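4.3 What the wrist cameras bought us, and what they cost

I went into this part of the study pretty sure the comparison would come down to the jaws. We had spent most of the winter arguing over jaws, after all, and the cameras were something we bolted on so that the operators could stop craning their necks at the overview monitor. By the middle of March I had changed my mind, and this section is mostly my attempt to say why.

A quick reminder of the setup, for anyone who skipped Section 3 (I would have). Both arms are Andis units running the same Hoani controller build. Each one takes either the Stakley jaws, with the long knurled gripping face, or the needle driver we were already using. The wrist camera is either the stock Flellico module or the one Mereana Pearce rebuilt with a shorter lens and her own exposure code. We kept the controller gains fixed across every pairing, even when the operators begged, and I do mean begged. The count at the end was 142 trials that I am willing to stand behind, plus 13 that we threw out when a cable worked its way loose and the left wrist started drifting.

The suturing task is the one everybody asks about, so I'll start there. The operator closes a marked incision on a pale pink synthetic pad using interrupted stitches in light blue thread, with one instrument driving and the other holding or guiding. Figure 4(a) is the kind of view the operator has to work from: three knots tied along the cut, red stain spreading out from it, the needle driver up from the lower left with a strand in its jaws and the black gripper in over the top. Look at how much of the corner the near instrument swallows. That dark mass at the lower left is the price of putting a camera so close to the work, and every operator complained about it on the first run and had stopped mentioning it by the fourth.
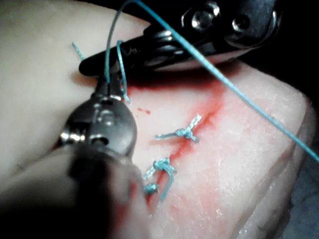

What they never stopped mentioning was slack. With only the overview camera, Huia Maihi could tell you where both instruments were to within a hair, but she had a hard time telling a strand lying on the surface from one hanging above it. Pulling on a loop you think is resting, when it is really pinned somewhere behind the other jaw, is a great way to undo your last five minutes. With a wrist view she started catching this early. She would stop, back the driver off a touch, let the loop fall open, and go again. I timed these little pauses at first and then gave up, as they were so short that my thumb on the stopwatch was the main source of error.

The jaws mattered less here than I'd hoped. The Stakley faces hold thread well (maybe too well, since twice we had a strand that would not let go and had to be coaxed out with the other arm), but most of the difference in finish times went away once we compared only runs with the same camera. Imelda Samonte had predicted this in our very first planning meeting and has been gracious about it, mostly.

Moving from the pad to tissue is where the lighting started to bite. Our light sits off to one side, and pale tissue throws a lot of it straight back at the lens. The stock exposure routine averages over the whole view, and the instrument is black and fills a good part of it, so the average comes out dark and the routine opens up. Then the bright area goes to white, and of course the bright area is exactly where you want to put the jaws! Figure 4(b) has this problem in a pretty severe form. The open jaws come out lovely. You can see the cross-hatching on the grip face, the polished tip, the thin cable curving along the side of the wrist. Meanwhile the left side, where the clips and the blue threads and the blood are, sits in a glare that eats into everything around it.

I want to be fair to the stock module. If your job is to inspect the instrument, it is doing fine. Rangi Mudgway, who looks after our hardware, was delighted with the detail around the pulley and wanted to know if he could have a view like that for routine checks. For the operator it's the wrong priority. She already knows where her own jaws are, since she can feel them through the handles, and the thing she needs help with is the target.

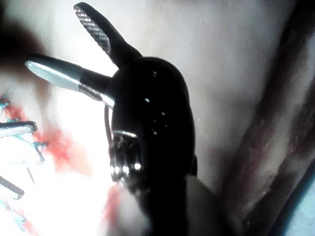
Mereana's fix was to meter from a patch out past the jaw tips and let the wrist housing go as black as it likes. The patch moves with the jaw opening, which we get for free from the controller. It adds a bit of delay, and with the Hoani build we ended up at 80 ms from sensor to screen, compared to a smaller figure with the stock routine (Table 6). I worried about that a lot more than the operators did. In the blind comparison on the tissue task, everyone who finished both halves preferred the rebuilt module, and when I asked about lag I mainly got blank looks. Baltazar Ochoa did say that the picture felt "a little heavy," but he says that about most things on a Wednesday afternoon and he picked it anyway.

There's a second effect that took us longer to pin down. When the glare is bad, the threads go first. A thin turquoise strand crossing a white patch loses its color before it loses its edges, so for a short stretch it still looks like something, only you can't tell if it's thread or a reflection off a clip. Operators respond to that by slowing way down, or by closing the jaws on nothing and checking whether anything moved. We logged 12 of these empty closures in the stock condition on tissue. With the rebuilt module there were still some, bunched up at the start of each session, and they faded as people settled in. I'd read that as the operators learning where the remaining bright spots were, though I can't prove it from these logs and I'd love to see somebody try it with a fixed light on the wrist itself.

We also ran the cameras on a nonsurgical subject, partly to find out if the exposure trouble was all about shiny tissue. Section 3.5 describes the bench task with hand tools and thin teal wire. The tool here is a wire stripper-crimper, which is black and narrow at the tip and has small bright screws and rivets down its face. It makes a surprisingly good test target. You get fine slots, small red markings, metal ridges that glint, and a nearly black body all in one object, and you can hold it right up to the lens.

Figure 4(c) shows that skin is every bit as bad as tissue once it gets close. The hand blows out to white with pink and reddish edges, the tool stays nice and readable through the middle (I can make out the slot in the big screw with no trouble), and then the handle goes soft toward the bottom as it falls out of the focal range. The wire is the interesting bit for us. Against the dark background it is a saturated turquoise, and by the time it crosses the bright part of the hand it has faded to a washed-out cyan, and finally it is just gone. That is the same failure we had with the suture threads, in a setting with no tissue anywhere near it.
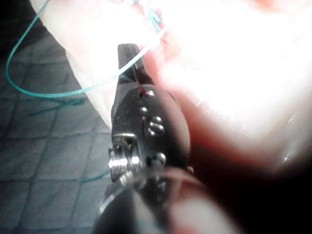 So I no longer think of this as a surgical imaging problem, and I'd encourage other groups to stop filing it under that heading too. Any dark tool working close to a pale surface is going to push an averaging exposure routine in the same direction. If the thing you care about is thin and colored, it will fade right where you need it. We tried turning the light down as a cheap way out. It helped the highlights and made the shadowed side useless, and Huia asked for her old setting back before the end of the first block.

Focus is the other half of the story and I have less to say about it. Both modules use a fixed focal distance, and we set it for the region just past the jaw tips. Anything closer turns to mush. On the suturing pad that costs you the near shaft of the instrument, which you don't miss. On the bench it costs you the handle, and sometimes a finger, and the people doing the bench task did miss those, as they wanted to know how the tool was being held. A second camera farther back would solve it. We had one (the overview camera, ha), but in practice operators who had the wrist view up on the main screen hardly glanced at the other one, even when I reminded them it was there.

One thing I would do differently is the order of the conditions. We alternated cameras within a session but kept the jaws fixed for the whole day, for the boring reason that swapping jaws means recalibrating and Rangi can only be in one place at a time. It means that any jaw effect is tangled up with which day it was, how tired people were, and how warm the room had gotten. I've left the jaw comparison in Table 7 with that warning attached. The camera comparison doesn't have this problem and I'm comfortable leaning on it.

The controller turned out to be the least dramatic part of the whole exercise. We had set aside time to retune the wrist axes for the added weight of the rebuilt module, and then the step responses in Section 4.1 came back looking the same with and without it, so we left the gains alone.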